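Staltora looks for households: study on food waste at home
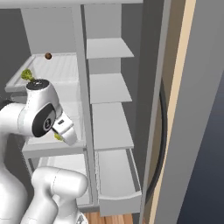

Open refrigerator with shelves (computer rendering)

Do you throw away food every week and feel bad about it? Or do you almost never throw away anything and your friends ask how you do it? We would like to hear from both.

Staltora is a small research office in Plondetard. We study how people buy, store and use food in their daily life. For our new study, which has the name Nemum, we are looking for households in Plondetard and Duman who are ready to keep a food diary.

What you will do

The study takes 3 weeks. During this time you write down every food item which goes in the trash, in the compost or to an animal. You also write down the reason, for example "too old", "cooked too much" or "the children did not like it". We will give you a paper diary and a kitchen scale. If you prefer to write on your phone, please tell us when you apply and we will send you a simple form.

Writing in the diary takes 15 minutes per day, on many days less. We do not ask what you earn and we do not judge what you eat. Please do not change your habits for the study. If you forget a day, leave the page empty and continue on the next day. It is better than to guess.

There are also 2 conversations with one of our researchers, the first before the diary starts and the second after it ends. They can take place at your home, in our office or by telephone. We speak with the person who does most of the cooking, but other members of the household are welcome to join.

Who can take part

You can apply if you are 18 or older, live in Plondetard or Duman, and cook at home at least a few times per week. You can live alone, with family or in a shared apartment. In a shared apartment, all people who use the same kitchen must agree to take part. Households with small children are very welcome, we have had too few of them in our earlier work. Unfortunately we cannot accept people who run a catering business from their home kitchen, as the amounts are too different.

What you receive

Each household receives a grocery voucher after the second conversation. You may keep the kitchen scale. If you stop early, you do not need to give a reason, and you will receive a part of the voucher for the weeks you finished. Travel to our office by bus is paid back, please keep the ticket.

Your data

Your diary gets a number, and your name is kept in a separate place. Only the study team can read the diaries. In our report we may use short sentences from the conversations, but without names and without details that could show who you are. You can ask us to delete your data until the report is finished.

How to apply

Write a short message with the subject "Nemum household" through the contact form on our website, or send a letter to Staltora, PO Box 2292, Plondetard. Please tell us how many people live in your household, in which town you live and at what time of day we can call you. We also have an information morning on a Saturday in our office, where you can look at the diary and ask questions before you decide. The date will be sent to everyone who writes to us.

The diaries start in December, before the holidays. We try to answer every message within one week. If we receive more applications than we have places, we will choose so that different sizes of household are included, and we will ask the others if they wish to stay on our list for the spring.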